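3.2 Household repairs and the shut-off point

In the interviews, the tenants of the Rikia estate spoke often of small leaks, and they spoke of them with some shame. A leak was seen as a fault of the person and not of the building. Of the 31 households which took part, only eight knew where the water to their own kitchen could be closed. The others waited for the landlord, or put a bowl under the pipe and emptied it in the morning.

Following Trịnh, we call this "deferred repair" – the problem is known, but the first step belongs to someone else. In the older blocks at Falcão Street the habit was weaker. Tenants there had inherited tools from parents or neighbours, and they described the pipes with exact words. 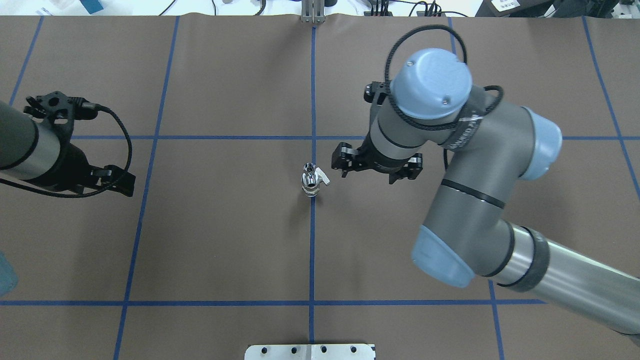
Figure 2. A small metal valve with a lever handle.

Knowledge of the fittings was uneven also inside one family. Several women told us that they had never been shown the shut-off point, although they were at home when most of the leaks began. The type of handle had its part in this. A short flat lever, like the one in Figure 2, was called "easy" by tenants who were afraid to force a round tap, and they said they would try to close it without help. Older tenants preferred the round tap – they trusted what they had turned before.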